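Wolenow Robotics
20 October 2020

New result day! We've been teaching a two-armed robot to take a wooden block out of a foam-lined box, and I finally get to talk about how. Thread.

Foam is a great little nightmare for a robot. It gives when you press it, it grips the part when you pull, and it's black, so the cameras get very little to work with. People deal with all this by feel and never think about it.

The usual recipe: a person steers the arms through the job many times, you record everything, and a network learns to copy the motions. We did that too. We collected 745 demonstrations in September and trained on all of them.

The plain copy version got the block out in 60 of 200 tries. Not awful! But the misses all looked alike. The robot would reach down, meet the foam a little early or a little late, and then carry on as if it were somewhere else.

So we went back to the recordings and added one thing. For every demonstration we marked the moment a fingertip first touches foam. One mark per touch, nothing fancier. We call the method Sampaio (yes, the folder name stuck).

Now the network has two jobs. It predicts the next motion, same as before, and it also predicts how soon the next touch is coming. When that second number gets small, the arm slows down and starts checking its camera picture more often.

We threw out a lot of data on the way. If two of us couldn't agree on where the touch happened, the demonstration was dropped. That left 503. I was sure we'd regret it, and I argued against it in two meetings. Happy to be wrong.

With touch marks and the smaller set, same robot, same 200 starting positions: more than double the successes. I made everyone rerun it from scratch before I believed it. Second run came out close to the first.

My favorite part is what it does after a bad reach. The old version pushed straight down and kept pushing. The new one backs off a bit, slides sideways and tries again. We never labeled "try again" anywhere! Our best guess is that it picked this up from demonstrations where the person fumbled, and we kept plenty of those.

Things it still can't do: foam with a cutout much tighter than the ones we trained on, and boxes that slide when bumped. We also haven't shown that the marks help with softer stuff like bags — Otov, our simulator, is pretty bad at bags, so that one has to happen on the real arms.

Marking touches by hand is slow and a bit dull. Next up is getting the wrist sensors to suggest the marks so a person only has to fix the bad ones. If you've tried something similar on other grippers, please tell me how it went, I'd love to compare notes.

Code and the touch marks go up once I've cleaned out my terrible variable names. Full write-up is in the Flarkum notes series, with all the failed runs included.
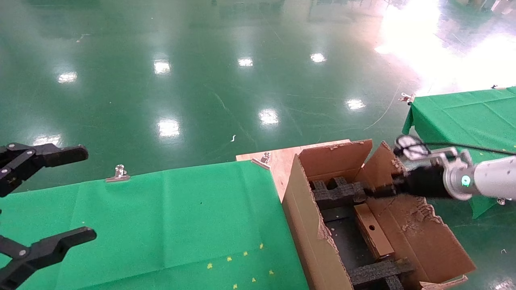
Wolenow Robotics | Contact Learning Team

One gripper tip pressed against the black foam, with the block in the center compartment. I could talk about this little bit of foam all day — questions welcome!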